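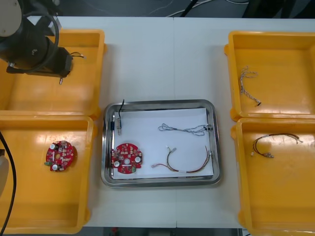

Figure 3. Component layout on the white tabletop: yellow bins in pairs on either side, with the paper-lined steel tray between them.

4.2 Sorting of mixed electronic parts

Parts were drawn from the Sekum recovery stock and divided into bare or populated boards, enclosed modules, loose connectors, and cable harnesses. The categories follow the Marwat handling list, with one change proposed by Hayat: a harness is classed by its conductors, and the connector at its end is ignored. Each batch held 32 parts. A part was assigned to a bin by its category and stayed in the steel tray until the assignment had been entered.

Boards were the easiest class to recognize. Outline was a poor guide, as both rounded boards and boards with notches and cutouts were present in the stock. Large central holes and printed labels proved more useful.
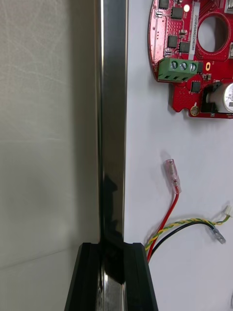 Page last changed: 11/17/23

Boards were laid flat, component side up, so that taller parts such as capacitors and terminal blocks did not carry the weight of the board. Where a label could be read in place, its text was copied to the batch sheet before the board was moved. Partial readings were kept and marked as partial.

Harnesses took more care. Twisted blue-and-white cable tends to spring back into a loop, and a loop that hangs over a bin rim will drag its neighbors out with it.

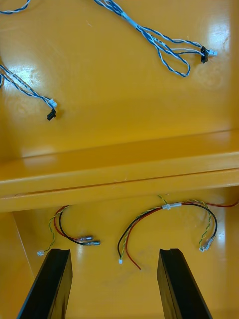
Harnesses were therefore set down with the connector end first and the free length placed after it. Red and black leads with crimp terminals were kept apart from signal cable wherever space allowed. Soomro and Durrani coded the harnesses separately and disagreed on 11 items, all of which were returned to the steel tray and coded again.
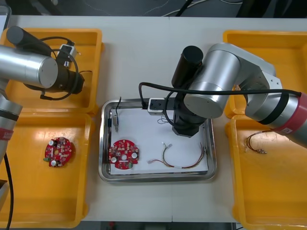 Reading time: 10 min

Enclosed modules with attached wires were entered as modules, and the wires were not listed as a second item. Connectors with a short tail of wire remain a weak point in the scheme, and Section 5 treats them as a separate class.

Contact: Iqra Orakzai, Buddale | © Buddale | Back to top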